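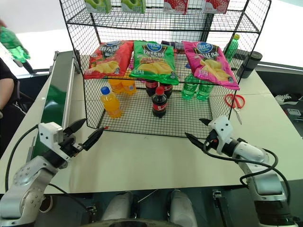
The shelf restocking station, with both arms open and facing the rack.

Recording good demonstrations on a two-arm shelf task

By Dalibor Hubáček

When I joined the Pistley project I assumed the hard part would be the training. I spent my first fortnight reading about network architectures and hardly any of it learning how to move a bottle nicely, and my early recordings showed it. This page is the guide I wish I'd been given, and Saqib Bhutto has kindly gone over it and fixed the bits I had wrong.

The task is a small shop shelf. Cartons go up top, bags of chips hang in the middle and the soft drinks stand on the floor of the rack. An operator drives the two arms through one restocking job at a time, and each job becomes one episode.

Before you start

Home both arms and open both grippers fully. Check that the cables have enough slack at the wrist, and move each arm to the far corners of the rack once by hand control. If a cable goes tight, sort it out now, as it'll only get worse by take thirty.

Give the rack a gentle push. It shouldn't slide. Wire mesh is light, and a fingertip that catches on a cell will drag the whole thing sideways with all the drinks aboard (ask me how I learned that one).

Then open the recorder, which we call Huromach, choose the shelf task and type in the instruction for the episode. Write it the way you'd say it to a person: "put the cola bottle in front of the other cola bottles". Please don't write "task 4 again". The model reads those words, and it has no idea what you did yesterday.

Setting the layout

Change something between episodes, but not everything. I shift the bottles a few centimetres, swap two colours of chip bag, or let a bag hang a little crooked. Leave some of the mess in, too. A shelf with every label facing dead front is lovely to look at and will teach the arms to cope with exactly one shelf.

Recording a take

1. Start recording with the arms still, and hold for a slow breath.

2. Bring the working arm in through the open front of the rack. Keep the other one back, but in a sensible spot where it could help.

3. Line up the fingers before you close in. For bottles, come in level and grip the body below the shoulder. For bags, take the top edge and go easy – a full bag of chips slips away if you squeeze the fat part.

4. Lift clear of the mesh before you travel. Bottle bases love to snag.

5. Set down, open the fingers, back straight out, and only then turn the wrist. I knocked over more neighbours on the way out than I ever did on the way in.

6. Hold still again and stop the recording.

If you fumble a grasp and recover smoothly, keep the take and tag it "recovery". Those are worth having. If you knocked something over, or stopped halfway to think about it, bin it and go again with no hard feelings.

How many you'll need

We aimed for 100 good episodes per instruction. Our first full set came to 277 across the whole shelf, and we threw out 39 of them on review, mostly for hesitation. Aravind Gounder does our reviewing at double speed, and I'd recommend it, as a dithering arm stands out a mile that way.

Take a proper break every hour. Tired hands make jerky recordings, and the model will copy your jerks quite faithfully.

The next page covers trimming the episodes and checking the instruction text before you upload.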